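Olluren Service Tray – White

The Olluren is a flat serving and display tray for sandwich bars, school canteens and catering kitchens. It has a raised, rounded rim and curved corners, so wrapped items stay put when the tray is carried and the corners wipe out without a brush. The off-white surface is lightly speckled, and knife marks show less than they do on a plain finish.

Filled sandwiches can be laid flat or stood on their cut edge. A club-style sandwich on three slices of white bread, with a salad filling in each layer, keeps its shape best if it is wrapped firmly around the base first.
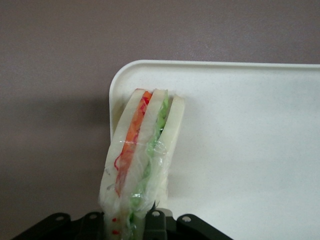

Trays nest when empty and take up little room under the bench. Wash by hand or on the top rack of a commercial dishwasher. Do not use in the oven or microwave – the rim will warp.

Product code: Hilis 403
Colour: white
Material: food-grade plastic
Pack size: 2 trays
Carton: 115 trays, to order only

Matching clear lids are sold separately under the Vestergaard name and fit the 403 only. Allow 3 working days for dispatch from our Skudasthorpe warehouse. For carton pricing or a sample, contact Elaheh Heydari in catering sales.

Prices current from July 2020.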